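Kits de viagem da Dulell prometem arrumação em minutos, mas as contas ficam por explicar

24 de setembro de 2025
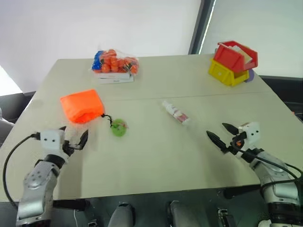 A Dulell começou a vender esta semana, nas lojas Grollby, um conjunto de organização para malas de mão que, segundo a empresa, acaba com a confusão dos objetos pequenos. A ideia cabe numa frase: cada coisa na sua bolsa, cada bolsa de uma cor. Se isso justifica um lançamento com comunicado, folheto e sessão de apresentação é outra conversa.

Na mesa da apresentação havia pouco para ver. Uma bolsa de tecido cor de laranja, com um porta-chaves verde e redondo preso por um cordão preto fino, um pequeno frasco pulverizador branco deitado ao lado e, mais atrás, um saco de plástico transparente com bolinhas cor de laranja, pousado numa caixa branca baixa. A marca chama a isto "um sistema". Quem tem em casa uma gaveta com bolsas de brinde chamar-lhe-á outra coisa.

O argumento principal assenta num inquérito encomendado à consultora Kershaw, com 3792 respostas recolhidas pela internet. Dele a Dulell retira que os viajantes perdem 11 minutos por viagem à procura de artigos soltos dentro da mala. O comunicado não explica como foi medido esse tempo, nem se alguém o mediu – tudo indica que foram os próprios inquiridos a calculá-lo de memória. O questionário completo, pedido por esta redação, não foi enviado até à hora de fecho.

Também a escolha das cores merece alguma reserva. A empresa defende que o laranja se encontra mais depressa no fundo de uma mala escura, o que parece razoável, e que o porta-chaves serve para puxar a bolsa sem esvaziar o resto. Num saco cheio até acima, o cordão terá tanta tendência para ajudar como para se prender nos fechos e nos carregadores. A Dulell diz ter feito ensaios, mas não divulgou resultados.

O conjunto base traz 2 bolsas e custa 13 euros. Os frascos vendem-se à parte, pormenor que o folheto remete para a última página. Quem viaja de avião continua obrigado a cumprir as regras dos líquidos no controlo de segurança, e nenhuma bolsa, seja de que cor for, altera essa obrigação.

A concorrência não parece impressionada. A Jiscombe, que vende bolsas parecidas há vários anos, fez saber que não tenciona mudar preços nem gama. A Dulell promete uma segunda série em novembro, com tamanhos maiores, e admite vir a incluir um frasco no conjunto base. O preço dessa versão ainda não foi anunciado.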